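Kavano Wire Glass Stand, Gold: Review 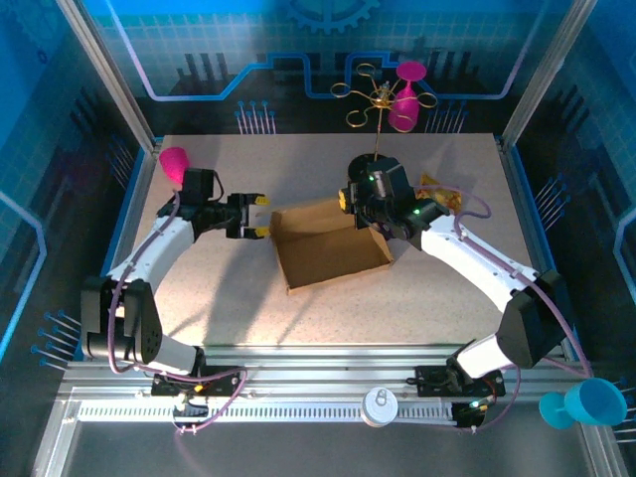
The gold stand with a magenta goblet hung by its foot.

I bought the Kavano stand in January to get our plastic goblets off the counter. We have a small kitchen in Haltport and no room for an under-shelf rack. It cost $32 at Hurnodden, and shipping added another 3.

The stand is a thin stem that opens into curling loops at the top. Goblets hang upside down with the foot caught in a loop. Wide feet go in easily. Small cups without a foot have to stand on the table, so my pink cone-shaped one still takes up space.

Assembly took a few minutes. The stem screws into the base and needs to be tight, or the top turns when you lift something off. I had to retighten mine after the first week.

Balance is the weak point. With one light goblet on one side it stays up fine, but I would not hang heavy glass on it without something opposite. My neighbor Bit-na Jin put real wine glasses on hers and ended up moving them back to the cabinet. She has the Sung stand now, a heavier one that takes up more of the counter.

The gold finish wipes clean with a damp cloth. Water spots show on the loops if you hang things straight from the sink.

The box it ships in is shallow cardboard and worth keeping if you only bring the stand out for parties.

Good for plastic stemware. For crystal I would spend the extra money. Returns at Hurnodden are 30 days, with the box.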